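So the arm budget is finally on paper, and I've been putting off writing this up! The quote from Julham came to 1,787 per arm, and we need two. Murray Rakena wanted one arm and a fancier gripper – I talked him out of it, mostly by running the tray task in sim for six evenings.

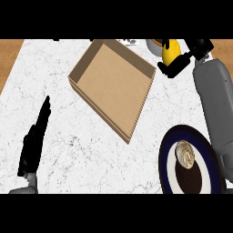
Two arms, one cardboard tray and the yellow thing, in sim.

Next up is spare fingers (107 a set, ouch) and a mount. I'm holding back roughly 70 for cables and bolts, and the order goes in come January if Fuad Berhe signs off.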